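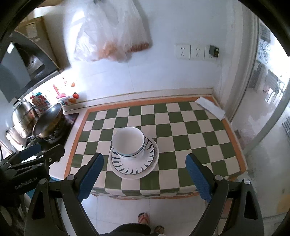 I bought the Memetberg tablecloth in October, after my old one got a burn from the iron. I have used it every day since then, so I think I can write something useful for people who are still deciding.

First, the look. It has green and off-white checks, with a plain orange band along the edges. On the shop page the green was brighter. At home it is a dark green, and in the evening with the lamp on it becomes almost black. I like it more this way, but if you want a fresh spring green, please know that you will not get it. The orange I was afraid of. My sister said it would look like a picnic. But the band is plain and it makes a nice border, especially in our kitchen, where the wall tiles are very pale and everything looked a little cold before.

White dishes look very good on it. I have one large plain plate, a smaller plate with a ring of dark leaf shapes, and two bowls, the upper one with a thin dark line on the outside. They are from different sets and different years, and on my old flowered cloth they always looked like a mess. On the checks they look as if I bought them together.

Now the size. I measured my table two times before ordering and I recommend you do the same, because the size on the package is for the whole cloth and not for the table. Mine reaches over the front and hangs down a little. If you like a long cloth that touches your knees, take the next size.

The fabric is of medium weight. It does not slide when I pull a plate toward me. When it arrived it had strong lines from the folding, and ironing on the wrong side removed them, except one near the middle, which needed two washes more. The hem is straight on three sides. On the fourth side the stitching goes a little crooked for the length of a hand, and I put this side to the wall.

Washing: I have washed it 6 times, always in warm water and never hot. The orange did not run into the white squares, which was my biggest worry. It became smaller by one finger in the long direction. Tomato sauce came out. Beet juice left a weak pink shadow on one off-white square, but I waited until the next morning to wash it, so this is partly my fault. On the green squares you cannot find any stain at all, and I have looked.

I compared it in the store with the Corneo cloth, which has a coating you can wipe. The Corneo is more practical with small children, I must admit. But it felt stiff and it had a smell. The Lerkberg one was softer than both, only it was sold in gray.

My neighbor Ekaette Danladi bought the same cloth after she ate at our place. Hers has straight stitching on all sides, so maybe I was unlucky with mine. I wrote to the store about it and they offered me an exchange, but I did not want to be without a cloth for two weeks.

I give it 4 from 5. One point less for the crooked hem and for the color in the shop photo. I would buy it again, and I am already looking at the napkins.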